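Interior brick wall shedding dust and white powder, seal it or leave it?
Category: Home Improvement > Masonry & Walls
Posted by Radosław Baran on November 13, 2018
3 answers | 14 comments | 6 shares

The back room of my house in Prerberg has one exposed brick wall. It is an exterior wall, solid, two bricks thick, no cavity. The previous owner removed the plaster and left the brick bare on the inside. I do not know what year the plaster came off.

Two problems. First, the mortar joints shed fine sand. If I wipe the baseboard, it is gritty again within a few days. Second, there is a white powdery deposit on the lowest courses, up to knee height. It brushes off dry and returns. It was heaviest last February and light over the summer.

A clerk at the hardware store sold me a can of clear acrylic masonry sealer and said one coat would stop both. The can says it is for interior and exterior use. I have not opened it. Before I do, I would like to know:

whether a film-forming sealer is suitable on a wall with this deposit,
whether the sandy joints should be repaired before any coating,
whether the white deposit needs an acid wash.

The outside face was repointed at some point with a hard gray mortar. The inside joints are softer and lighter in color. I can scratch them out with a key. The gutter above this wall is intact and the ground outside slopes slightly toward the house.

Share | Save | 2 people are following this

Morgan
Return the can.

The white deposit is efflorescence. Water moves through the wall, dissolves salts in the brick and mortar, and leaves them where it evaporates. In your case it evaporates at the inside face. A film-forming sealer blocks that face, so the salts crystallize behind the film instead. The film turns cloudy and peels, and on soft brick it can take the face of the brick with it. I have seen this on three walls, and in each case the sealer was harder to get off than the salt.

Order of work:

Fix the ground slope first. The soil should fall away from the house. Check that the downspout discharges well clear of the wall. Look for soil or paving piled up against the brick outside.

Leave the inside alone for one full winter. Brush the salts off dry with a stiff nylon brush and vacuum them up as you go. Do not wash them. Water puts the salt back into solution and some of it goes back into the brick. No acid either. Muriatic acid on soft lime mortar removes the mortar.

If the deposit has stopped or nearly stopped after the winter, repoint the inside joints. Rake them out to twice the joint width by hand. Dampen the joint, pack in a lime mortar (no portland cement), and keep it from drying fast for several days. The key test you describe suggests the original is lime and sand.

The hard gray mortar outside is a concern. If it is cement, moisture leaves through the brick and the inside face more than through the outside joints. That may explain part of what you see. Removing it is a job for a mason. Get a price before deciding anything.

If the joints still dust after repointing, a breathable silicate consolidant is an option. Test it on one square foot behind furniture and wait 14 days before judging the color.

Upvotes: 300 | Reply | Share

Wostow
i just painted mine white and its fine. two coats of regular latex from the big box store. been two years no dust at all. mine is an inside wall though between the kitchen and the hall so maybe not the same thing

Upvotes: 2 | Reply | Share

I agree with the order of work above. Two additions.

Measure before and after you regrade. A pin-type moisture meter is not accurate on brick, and salts push the reading up, but the same meter at the same marked spots will show a trend. Take one reading a month and write it down with the indoor humidity.

Keep furniture off the wall. A gap of two inches is enough for air to move. Large pieces with solid backs hold moisture against the brick, and the bottom shelf collects the sand.

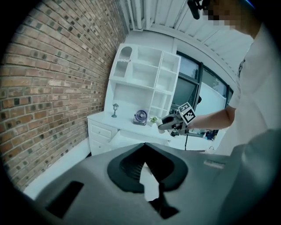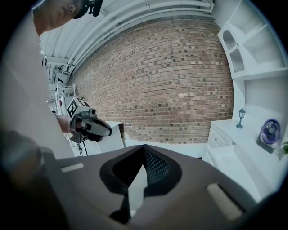 Giorgia Farina

On the latex paint suggestion: an inside partition has no rain on either side, so it is a different case. Do not paint a solid exterior wall with latex while it is still producing salts. If you want it white later, use limewash or a mineral silicate paint. Both let vapor through.

Radosław, which direction does the wall face, and is the room heated all winter?

Upvotes: 14 | Reply | Share

Radosław Baran: North. Heated in the evenings only. I have returned the sealer and will deal with the slope before the ground freezes.

Tags: brick, efflorescence, lime mortar, repointing, sealer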